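Fake Stone in Real Kitchens: Term Report, Surface Design

4. Findings

We mailed 380 questionnaires to households in Vultholm and got 200 back, 2 of them used as coasters. The question was simple: what is your counter pretending to be? Marble won easily. Wood came second, and a small, stubborn group in the Greltovard apartments wrote "counter."

Owners of imitation marble were happy with it on the whole. Their main complaint was the repeat. Once you spot the same vein twice you see it every morning, next to the toaster, for the life of the lease. The Asov sample book we borrowed hides its repeats fairly well. The Geum one doesn't try.

5. Pattern and contrast

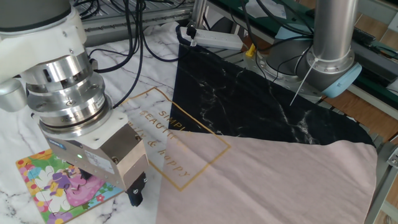
Vein weight turned out to matter more to people than base color. Heavy, dark veins were called "fancy" in September and "a lot" by the second round of interviews. Thin gray veining on white, as on the mat here, drew almost no comments at all, and we have scored that as approval. Crumbs were not scored.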